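Cutting board, finished at last

Sep 2, 2019

I started gluing up a maple cutting board in May and then left it in the shed for most of the winter. The offcuts came from a bench job over at Stundale, and they were too good for the kindling box. I paid nothing for them, so the whole thing cost me the glue and a tin of Risero board oil.

Flattening took longest. I began with the hand plane, hit a patch where the grain changes direction and got tear-out straight away, so I switched to the sander. I went through 100 grit and then 200 and stopped there. Some people go a lot finer on maple but I can't feel the difference once it's oiled.

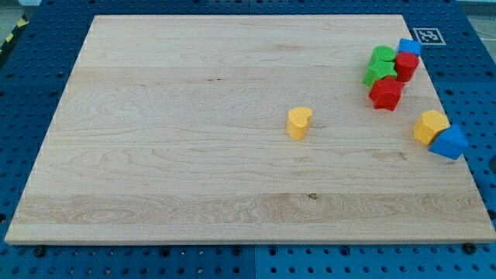
The maple board, with the shape blocks on it.

I put the strip with the figured grain near one long edge. It has swirls at one end and goes rippled towards the middle, and there's a small dark knot in it as well. I thought about cutting the knot out but it's sound — no movement when I pushed on it with an awl — so it stayed.

The blocks are wooden ones in red, green, blue and yellow. The yellow heart is my favourite colour against the maple.

Next job is 2 coats of oil on the underside, then rubber feet if the hardware shop in Troslow has any the right size. I still haven't decided whether to cut a juice groove. I've got the router bit for it, but I've only ever used it on pine.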